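Workshop notebook, Ellow, surface and storage bench
January, Saturday, morning session
Job sheet 136, continued from the previous entry

Work resumed on the black-shelled unit received from Kasten under the Flurneck job. The purpose of the present entry is to record its condition, the method of cleaning adopted, and the arrangements made for keeping it until it is called for. The paperwork supplied by Kasten gives a job reference and a delivery address and very little else. A request for the care instructions was sent when the unit was booked in and has not yet been answered. In their absence the bench has followed the general procedure for moulded shells fitted with rubber, with the changes set out below.

The unit was brought from the goods-in shelf to the bench and left in its wrapping while the surface was prepared. The usual grey mat was found to have grit worked into one corner and was taken away for washing. A folded cotton sheet was used in its place. Colleagues are asked to check the mats before putting down anything with a gloss finish, as the shell marks more readily than a painted one and any fine scratch shows under the bench lamp.

Condition on unwrapping. The shell is smooth and black, with a slight gloss, and curves continuously from one side to the other. It carried a light film of dust from the wrapping and a number of finger marks. These were concentrated on the upper surface, where anyone lifting the unit would naturally place a hand. No crack was found. One dull patch was first taken for wear. When examined under the lamp from a low angle it proved to be residue from adhesive tape, and it was dealt with separately (see below).

The circular opening in the shell has a thin silver ring around it. The ring was sound and did not turn under light finger pressure. The purpose of the opening is not stated in the papers and no attempt was made to establish it. For cleaning purposes it has been treated as something into which neither liquid nor lint should be allowed to pass. A disc of plain paper was cut to size and laid over it, held by a small piece of low-tack tape placed on the paper side only. Tape should not be applied to the ring itself.

The underside is bounded by ribbed black rubber. The ribbing has a fine diagonal texture, and small rounded lugs project from the edge of it. All the rubber was supple and there was no sign of bloom. Dust had settled between the ribs and, more stubbornly, at the base of the lugs. The pale line between shell and rubber was clean for the greater part of its length and faintly greyed elsewhere.

Dry cleaning was carried out first. The shell was dusted with a wide soft brush, working from the top downwards so that loose matter fell towards the rubber, which was to be cleaned last. The brush was knocked out over the bin between passes. The ribs were then brushed along the line of the diagonal texture. Brushing across it was tried on a short length and only drove the dust further in. A wooden pick wrapped in a scrap of cotton was used at the base of the lugs. This was slow work and took up the remainder of the first hour, but the result was satisfactory and no moisture was needed at that stage.

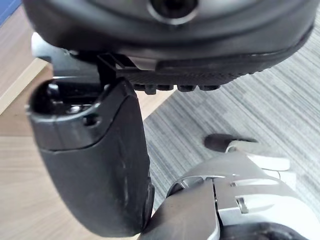

Damp cleaning followed after a short break. Two cloths were used, one damp and one dry, and they were kept on opposite sides of the bench to avoid confusion. The damp cloth was wetted with plain water and wrung out until it left no trace on the back of the hand. The shell was wiped in long strokes following the curve and dried at once with the second cloth. Circular rubbing was avoided throughout. It had been noted on an earlier Flurneck item that circular strokes leave a haze on this kind of finish, visible only when the work is carried to the window, by which time it is generally believed to be finished.

The tape residue did not respond to water. Florante Soriano advised against the citrus remover kept in the solvent cupboard, having seen it soften a similar moulding, and recommended Furkier paste instead, applied sparingly with a cotton bud. A trial was made low on the shell, close to the pale line, and left to stand while the bench was wiped down. No change of colour or gloss was observed. The paste was then applied to the residue itself, left briefly, and lifted with a dry bud. A second application was required. The patch now matches the surrounding surface as far as can be judged by lamplight; it is to be looked at again in daylight before the job sheet is signed.

Furkier paste should be kept away from the rubber. The label makes no reference to rubber either way, and in the absence of guidance the bench preference is to assume that it is unsuitable. A strip of card was held along the edge of the shell during the second application and this proved sufficient. The opened tin was 300 g when purchased and remains more than half full. It has been returned to the cupboard with the lid pressed down properly, having been found loose.

The rubber was wiped with the damp cloth and allowed to dry in the open air. No dressing has been applied. There was some discussion of this point. The silicone dressing in stock gives an attractive even black and would no doubt please whoever opens the package, but it makes rubber slippery and attracts dust to exactly the places from which it has just been removed with a pick. The view taken was that a clean, plain surface is the proper condition in which to hand over a tread, and that any dressing is a matter for Kasten to decide.

The greyed part of the pale line was left until the end. A dry eraser of the soft white type removed most of the mark. What remains appears to lie beneath the surface and has been left alone. It has been entered on the job sheet as present on receipt, in order that no question should arise later.

Handling. The rounded shape gives very little to hold. The method found most reliable is to support the unit from below, on the rubber, with the fingers spread, and to use the other hand on the shell only to steady it. Clean cotton gloves were tried and abandoned. They slide on the gloss. The thin nitrile gloves grip better and leave no marks, provided that they are changed after the paste has been used. Rings and watches should be removed. The unit should on no account be lifted by hooking a finger into the circular opening, convenient though it may look, and a note to that effect has been written on the job card.

Storage. The original wrapping is not fit to be used again, being the source of much of the dust. It has been put aside until Kasten confirm that it is not wanted. The unit will be wrapped in acid-free tissue, with the tissue folded double where it meets the lugs, and placed in a lidded box on the lower shelf of the store. The rubber must not carry weight along a single edge for any length of time, as it will take a set. A ring of rolled tissue is therefore to be placed beneath the unit so that the load is spread. The store was reading 17 degrees at the time of writing and is acceptable. The shelf next to the radiator is not to be used, even if the lower shelf is full.

The paper disc over the opening is to remain in position during storage. It should be pointed out to whoever unpacks the box, and a line has been added to the packing slip for this purpose.

Corrections to the previous entry. The unit was described there as having a matt finish. This was written before it had been unwrapped and is wrong; the finish is slightly glossy. The supplier was also entered as Furkier in one place, evidently through confusion with the paste. It should read Kasten throughout. Both corrections have been initialled in the margin.

Outstanding matters are as follows. The former tape patch is to be examined in daylight. The grey mat is to be washed, and replaced if the grit does not come out of the corner. Further cotton buds and acid-free tissue are to be ordered, the present roll of tissue being nearly used up. Kasten are to be asked once more for the care instructions, and specifically whether the rubber may be dressed and whether the silver ring may be wiped with anything other than a dry cloth. Florante Soriano has agreed to make the enquiry and will attach any reply to sheet 136.

Bench cleared and lamp switched off at midday. The damp cloth is hanging on the rail by the sink and should be laundered before it is used on another shell.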